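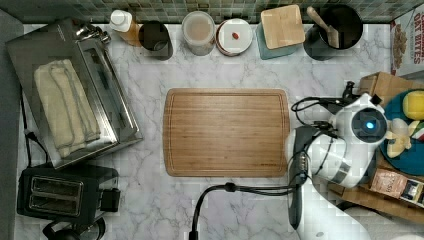

Lanilon wants a robot that can make lunch in a kitchen it has never been in, and the Dorport company's way of getting there is slow. A person guides an arm through a small job, the arm's movements and camera views are recorded, and then the job is done again. The counters it works at are kept close to what people have at home. One has a toaster oven with a striped towel over the top, a box of oat cereal against the wall and a row of canisters at the back. The cutting board sits in the middle with nothing on it, and the gripper waits beside it.

Features > Technology > Robots at Home

Search this site Enter keywords Go

Loan Võ runs the recording sessions. She has 306 hours of them on disk, all collected since January, and she expects to throw a good part of it away.

"If I hesitate over the board, the model learns to hesitate," she says. "Early on it picked up a little pause I had before closing the fingers. It did the pause perfectly."

Each session covers nine tasks, most of them short. Put the lemon on the board. Move the banana to the tray. The food is often toy food, which keeps its shape and can be picked up all afternoon. Between takes, the operator shifts things a few inches so the model doesn't memorize one layout.

An operator works eight takes and then rests. Hacer Uçar, who checks the recordings, watches every one at double speed and marks where the grasp begins and ends. She rejects takes where the object slips, but keeps the ones where the operator drops it and recovers. Those go in a separate folder, called Flillura after an old project - the name stuck.

Whether this will scale is an open question. Bucur, a rival across town, trains mostly in simulation and records far less by hand. Võ thinks both companies will end up doing some of each.

Comments (3)

tallpine: Would like to see it try a real banana.

Marcy D.: My mother has arthritis and could use one of these now. Any word on price?

gridley9: What happens to the rejected takes? The article doesn't say.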